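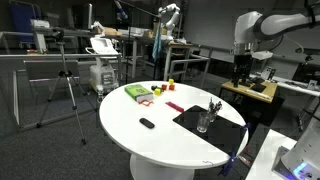 Pedestal tables and small parts

I have worked at round pedestal tables for most of my adult life, mainly because that is what shared rooms tend to have. They are bought for meetings. They end up holding tools, drawings, cups and whatever was in someone's pockets. After enough years of this I have opinions on how to set one up as a work surface, and in September I finally wrote down the measurements that go with them.

First, the geometry. A round top has no back edge. On a rectangular desk pushed against a wall, objects migrate to the wall and stop. On a round table standing in open floor they migrate to the rim and then to the carpet. A pen set down near the rim has two ways to leave: it can roll, or it can be swept off by a sleeve. Sleeves account for most of it in my records.

The usual response is a tray, and I used one for a long time. The trouble with a tray is the lip. It keeps the parts in, but it also keeps the forearm up, and after an hour of writing or fine assembly the wrist complains. A mat has no lip. It holds objects by friction, it weighs little, and the forearm can cross its edge without noticing. The mat I like is black, which on a white top gives two backgrounds for the price of one: pale parts go on the mat, dark parts go on the bare table. Anything small and black, a remote or a mouse for instance, can be found on white from across the room. The same object on the mat is lost until someone leans on it.

The edge treatment matters more than the material. I want one straight side and one curved side. The straight side faces the middle of the table and acts as a border between working area and storage area. The curved side follows the rim. A fully rectangular mat on a round top leaves corners in the air, and corners in the air get caught. Cutting the curve is simple: lay the mat face down on the floor, put the table top on it if the top comes off, and trace. If the top does not come off, make a paper template from underneath. Use a new blade and make four light passes. One heavy pass will wander.

Straps hanging over the side are a matter of taste. Jade Dunmore, who shared a room with me for two years and has better habits than I do, tucks everything under. I let straps hang on the side away from the chair, where they are out of the way of knees. Her objection is that a hanging strap is a handle for anybody walking past, and I concede the point.

Cups

Tools that are used many times a day should stand up. This means a cup. A clear one is worth the small extra trouble of keeping it clean, as the tips and the handles are both visible and there is no need to empty it to find the short one at the bottom. Tips up or tips down depends on the tool. I keep tweezers and fine drivers tips up, since the tips are how I tell them apart, and anything with a real blade goes in a drawer and never in a cup.

A full cup is top-heavy. I tested this at home with a plain drinking glass and whatever drivers I own, tilting it on a board until it went over. The handles decide the result. Long handles with the weight at the top tip early, and a few steel rulers in the same cup make it worse. Rulers lie flat on the table. They are also easier to pick up if they lie at a diagonal, with one end toward the hand that reaches for them, but this is a preference and I have no numbers for it.

If drinking glasses are kept on the same mat as a tool cup, sooner or later someone puts a screwdriver in the water. I have done it twice. Sérgio Guerreiro, whose bench was next to mine at Gromis, drew a line on his mat with a paint marker and kept drinks on one side of it. It looked fussy and it worked for as long as I knew him.

Books and blocks

A book on a round table goes flat and far back. Upright, it needs an end stop, and a round table does not offer one. Flat, it is a second shelf, which is its weakness, as people put things on it. A label on the front cover helps it find its way back to the right room.

I keep a handful of plain colored blocks near the book. Red and yellow cubes are good size references when photographing parts, and they hold down the corner of a drawing well enough. A jointed zigzag toy does a similar job and is better to have in the hand during phone calls.

The pedestal

A single central base leaves the floor clear for feet, and a chair can go in at any angle. The cost is stiffness. Lean on the rim of a pedestal table and the far side rises a little. Before setting one up I do the following: press down at the rim in 4 places, look at the foot each time, and shim whichever side lifts. Folded card is enough on carpet. On a hard floor I use thin cork. Then check the bolts under the top. They work loose with every move, and mine had a good half turn in them after the last one.

Cables are the remaining problem. With no legs at the rim there is nothing to tie to, so each cable hangs until it is clipped. One small clip near the edge, on the side nearest the socket, is all I use now. Adhesive clips hold better if the surface is wiped with alcohol first and left for a day before loading.

The next entry will cover drawer inserts, once the foam arrives.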